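Bineven Project – Manipulation Working Group
Minutes of the meeting held July 2026

Chair: Aslı Yalçınkaya
Minutes: Zane Sakalauskas

1. Minutes of the previous meeting
Approved with one correction: the Yaman workstation is on loan until the end of the project.

2. Demonstration collection
Mr. Sakalauskas reported that 425 two-handed demonstrations have been recorded with the hand-held grippers. After review, 400 were kept. The rest were removed for tracking loss, mostly where one hand passed in front of the other. 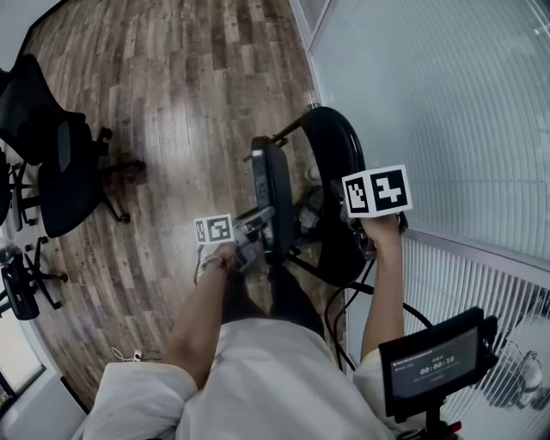 Tracking loss was discussed at length. The current method recovers the pose of each gripper from the head view, using the printed markers on the cube mounted on top of it. Ms. Yalçınkaya noted that the cubes differ in apparent size when one hand is raised above the other, and asked whether the error had been measured separately for left and right. It had not. She also asked that cable slack be checked at both grippers before each session – the wording will be added to the protocol.

3. Training result
The policy trained on the reviewed set completed 14 of 22 trials on the Gutden folding task. Members agreed that the result should not be circulated until the trials have been repeated with a second operator.

4. Actions
Mr. Sakalauskas to report pose error by hand.
Ms. Yalçınkaya to revise the recording protocol.
Skodetti quotation for replacement cubes carried over to the next meeting.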